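Courses > Applied Automation > Equipment Planning > Unit 4 Handout
Overview | Schedule | Readings | Assignments | Contact

Unit 4: Budgeting for Hand-Held Gripper Equipment

Purpose of this unit

Students will prepare a purchase plan for a small program that records household tasks with hand-held grippers. The plan covers one budget year and must be complete enough for a department office to approve without a second meeting.

4.1 The spending limit

The Flundale exercise sets a limit of $4000 for the first order. Shipping, tax and spare parts are charged against the same limit. Labor is budgeted separately and should not appear on the equipment sheet.

4.2 Unit price and working price

The quoted price of a gripper seldom covers everything needed to put it to work. In the Makori quotation used for this unit, one gripper is listed at $544. Mounts, cables, cases and replacement finger pads are listed on separate lines. Add these lines before comparing the quotation with the one from Ploltell, where pads and cables are bundled.

Wear parts should be planned by hours of use. For this exercise, assume that a set of pads is replaced after 60 hours. Students who choose a different interval must state their source.

4.3 Matching the order to the site

A plan written only from a catalog tends to leave out the site itself. Before completing the sheet, list the rooms, the surfaces and the materials to be handled. Soft goods deserve a line of their own - cloth folds, bunches and hangs over edges, and pad choice should be reviewed with that in mind. Cable storage and floor space also belong in the site notes. 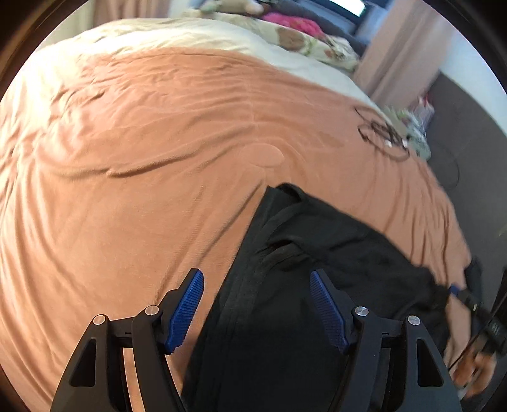
Fulemetti, May

Work on a bed, with a black garment laid over a plush orange blanket. The gripper fingers carry ribbed blue pads, which fall under wear parts on the sheet. The coiled cable on the blanket falls under accessories.

4.4 Assignment

Submit one equipment sheet and one page of site notes by Monday. The sheet may have no more than 16 lines. Show the first order and the reserve for wear parts as separate totals - a combined figure will be returned for correction.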